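Fudeo Refurb Club: Processor Swap FAQ

Can a beginner really swap a processor?
Yes, and it's a great first job! Our 2 bench guides cover it from start to finish. Hold the chip by its edges and keep your fingers off the underside.

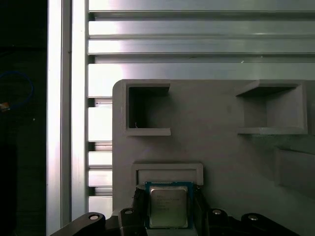 Issue 22, page 11

What should I look at before closing the socket?
Match the corner mark on the chip to the one on the socket. It should drop in under its own weight (so satisfying). Never push! Then bring the lever down.

Do you work on Dell desktops?
All the time. There's lots of room around the socket, and the memory slots are right beside it.

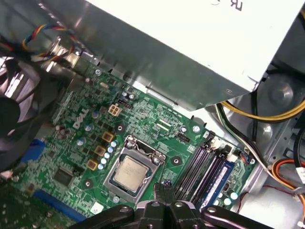
Memory and Paste

Which slot do I fill first?
Check the chart in your manual.

How much paste?
A dot the size of a pea. The Zernwood bench has spare tubes.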